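Catacutan House residents' meeting, minutes, 14 May 2024

Present: Echeverría (chair), Jakubowski, Nowakowski, Rutkowska

1. Shared kitchen

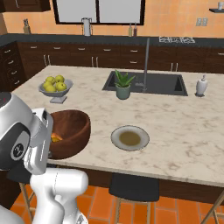 Jakubowski doubted Dasura's quote of $700 for resealing. Marble with veining that faint hides very little, he said - he wants a second quote. 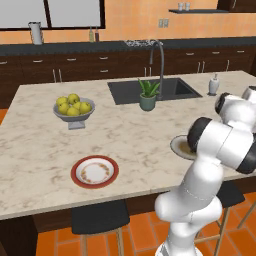

2. Quiet hours

Rutkowska saw no proof that the new hours help. Left until July.

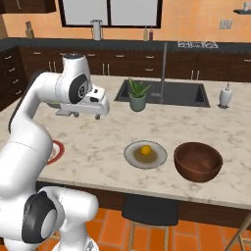 Island and sink

Food costs are up $300. Nowakowski questioned the figure.

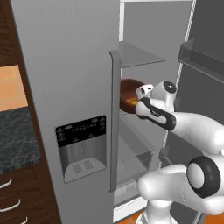

Refrigerator, right side open

Receipts to Echeverría.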